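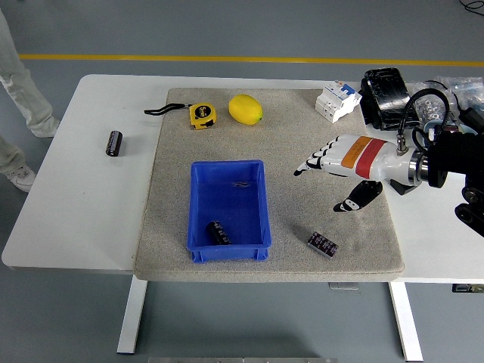 Fig. 1. Sorting table at the Estley open day: robotic hand, felt pad and blue bin, with a capacitor in the bin.

Handout 6: Notes for the Estley visit

Meet at the Forkcombe entrance at 13:00. We go in as 2 groups. The hand demonstration comes first, then the talk on arm control.

The task is pick and place with mixed objects. A capacitor, a tape measure and a lemon all need a different grip. Watch for:
- where the thumb goes before the fingers close
- how the hand comes down on small parts, such as the electronic component on the pad
- what the arm does after a missed grip

Stay behind the yellow line unless the operator calls you forward.

Before the visit, read the Stergiou notes on grip types, sections 1 and 2. The Gendard worksheet is due the week after. Sketch one grip per object and mark the contact points. Half a page of writing is enough.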